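Kitchen and Pantry Assistant, Part Time

Posted May 2019

Hadik Community Kitchen is looking for a part-time assistant to look after our pantry shelves and help get the kitchen ready for cooking classes. The job is 23 hours a week, spread over mornings and early afternoons. You would report to Akosua Gbeho, who manages the kitchen and the class schedule.

We run cooking classes for adults and a lunch program for people who live in the Ríos Street apartments. Both use the same storeroom and the same prep tables. Most of what we cook with comes in cans, bottles, jars and dry packs, so a large part of this job is unpacking, checking labels and putting things where the cooks can find them.

What you would do

Unpack deliveries and check them against the order sheet
Check date codes and move older stock to the front of the shelf
Scan the barcode of each new item into our stock list
Wipe down cans and bottles before they go out on the class tables
Set up ingredients for each class from the recipe card
Set aside dented, leaking or unlabeled containers
Wash up, dry and put away after class
Take boxes and empties to the recycling area behind the building

The storeroom has four bays. Cans and bottles go in the first two, dry goods in the third, and cleaning supplies in the fourth, which stays locked during classes. Every item goes on the shelf with the front of its label facing out. Barcodes have to be scanned before an item is shelved, and if one won't scan you type in the number by hand.

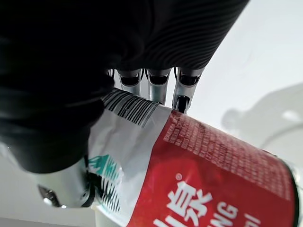 Heavier boxes arrive on a pallet and are moved with a hand cart. You should be able to lift 50 pounds and spend most of a shift on your feet. There is a step stool for the top shelves – please don't apply if working on one is a problem for you, or call us first and we can talk about how the work is divided.

What we are looking for

You can read labels and order sheets in English. Spanish is useful but not required.
You keep a work area clean while you are using it.
You can follow a written list and say so when something on it is wrong.
You have a food handler card, or can get one within six weeks of starting. We pay the fee.

Experience in a store, warehouse, school cafeteria or restaurant is helpful. We have also hired people whose only experience was running a kitchen at home. Training takes place during your first shifts, alongside the assistant who is leaving the position.

Pay and conditions

This is an hourly position with paid sick time. The rate depends on experience and will be discussed at the interview. Lunch is provided on class days. Aprons and gloves are supplied, but you need your own closed shoes with a non-slip sole. Street parking is limited in the mornings. There is a bike rack by the side entrance.

The kitchen closes for two weeks in January for deep cleaning and the yearly stock count. The assistant works the second of those weeks, with hours agreed in advance.

How to apply

Send a short letter and a list of your previous jobs to Akosua Gbeho at Hadik Community Kitchen, or leave them at the front desk. Please include the name of one person we can contact about your work, and tell us which mornings you are not available. Interviews are held at the kitchen and include a short walk through the storeroom.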